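Chapter 7

Looking After the Hand-Held Pair

Every machine in this book so far has had the decency to stay bolted down. The hand grippers do not. They are carried about, put on chairs, lent to people who swear they will bring them back, and then expected to agree with each other to within a hair when somebody wants to record with them. This chapter is a long complaint about that, with instructions.

At Brasside we kept one pair going for two summers. The logbook runs to 2,297 entries, the bulk of them in Elfriede Berchtold's handwriting and a fair number of them rude. Read it from end to end (I have, in July, with the windows shut) and you find that the jaws gave very little trouble. The cubes gave plenty.

A marker cube is a humble object. It sits on top of the gripper, it has a pattern on its faces, and its whole job is to stay exactly where it was when you measured it. Knock it slightly askew and nothing complains. The software goes on reporting a position, with perfect confidence, and the position is wrong. Ambros Thaler once lost most of a week to a cube that had been refitted a quarter turn out -- 90 degrees, as wrong as a cube can decently be -- and he blamed the cameras, the lamps and finally Gareth Sugden before he thought to look at it.

So we begin with the cubes, and only then move on to jaws, triggers and cables. Section 7.1 covers the daily check, which is done standing up, with both grippers in your hands as they will be in use. Do not do it at the bench. Grippers behave beautifully at the bench. 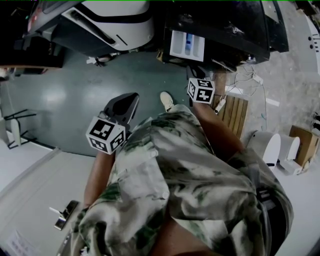

Aurelia Wallner

Hold the pair out in front of you, cubes uppermost, and look at the faces before you look at any screen. You want clean white, solid black and no peeling corners. A greasy thumbprint counts as damage until it has been wiped off. Then press each cube gently from the side. If it gives, stop there, turn to 7.4 and fetch the small hex key, which will not be where you left it.

7.1 The daily check

Start with the left gripper.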